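Drostum back room walk-through, September
Filled in by Yetunde Ibrahim

Same sheet as last time, same pen, and yes, I'm still writing too much in the comments column. I started at 7 in the morning so I'd have the lights to myself for a bit. Marks are OK, FIX or WATCH. If you only read one item, read number 4, please!

1. Floor clear from door to table
WATCH
Concrete's in good shape, no new cracks that I could find, and the old chip by the door hasn't grown. My complaint is the pallet on the left side. I love a pallet, it keeps stuff up off the concrete, but the end of it sits right where your foot wants to go when you come in carrying something. I caught my toe on it in the spring and I still think about it. Could we slide it closer to the wall? Two people, half a minute.

2. Water jugs
OK, mostly
The big clear ones with the red handles. They're standing on the floor together, and I'd much rather have that than find one up on a shelf (we did that once, never again). Caps were on tight when I checked and there were no puddles. Lift with both hands and bend your knees. I know, I sound like my mother.

3. Shelving
OK
I gave the metal unit a good shove at shoulder height and it didn't wobble. Bolts snug. Heavy things go low, light things go high, and somebody has been sticking to that, so thank you, whoever you are. Load card still missing. I've asked Breremard to send another one, order line 136 on their form if anybody needs to chase it.

4. Cables
FIX
Oh boy. The pile on the right-hand side has got to be dealt with. I pulled on one black cable and four others came with it. Nothing was frayed, all the plugs I could reach had their pins straight, and I didn't find any tape repairs, so the cables themselves pass. It's the heap I don't like. It's a trip, and it's also impossible to unplug the right thing in a hurry. Plan: coil what isn't being used, tie it with the Droltine straps (there's a full bag, I bought 57 of them in one go because I got carried away), and label both ends. Until that's done, walk around the left side of the table.

5. Fan
OK
Guard's on, base is steady, cord has no nicks. It could use a dusting. I ran it on all the speeds and it only hummed at me on the top one. Keep cardboard away from the back of it.

6. Cardboard and boxes
WATCH
Flattened panels leaning on the wall are fine for a day or so. After that they slide, somebody steps on one, and off you go like a kid on a sled. Boxes with something in them should have a paper sign taped on saying what it is. Take the empties out on your way home.

7. Table
OK
I got down on my knees with a flashlight for this one. Legs solid, top level, no splinters on the front edge, which I checked with a dishcloth (it snags if there's anything there, try it, it's very satisfying). Chairs pushed in when you're not on them, please. I'm also asking for bags and headgear to live on a hook instead of the tabletop. We have hooks!

8. Dishes and sponges
OK with a grumble
Plates: I ran a thumb around the rims, no chips. Clear trays: look for hairline cracks at the corners, they like to hide there. Scouring sponges get swapped when they go flat or start to smell, and a sponge that has touched the floor is a floor sponge forever. Don't park a soggy one on a clean plate and wander off. I do it too. I'm trying.

9. Countertop
WATCH
Small bottles need their caps on and their labels turned out so you can read them from where you're standing. Food packets and cleaning stuff should not be neighbors. I moved a couple of things apart and wiped underneath. The Hauksdóttir leaflet on storage has a decent page about this and I'll leave it in the drawer.

10. Bin
OK
Emptied, new liner. Keep it where it is but leave enough room to get by with a tray in your hands.

11. Way out
OK
Door opens all the way, nothing behind it. Timed myself from the far corner and didn't have to turn sideways once, apart from the pallet. See item 1. I will keep bringing up the pallet.

12. First aid kit
FIX
Down to the tiny bandages that don't cover anything. I've put it on the shopping list with a star next to it. The room key for the supply closet is number 168 on the board, in case you need the spare kit before I get back from the store.

To do before the next walk-through: cables (me, plus anyone who enjoys untangling things), pallet (two people, sturdy shoes), first aid refill (me), load card (waiting). Initial next to the job when it's finished and jot down anything odd you noticed while you were at it.
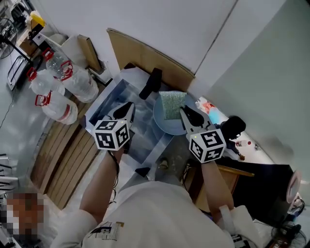 I've left the sheet clipped inside the door with the pen on a string, so if you get to the cables before I do, go right ahead and tick that one off.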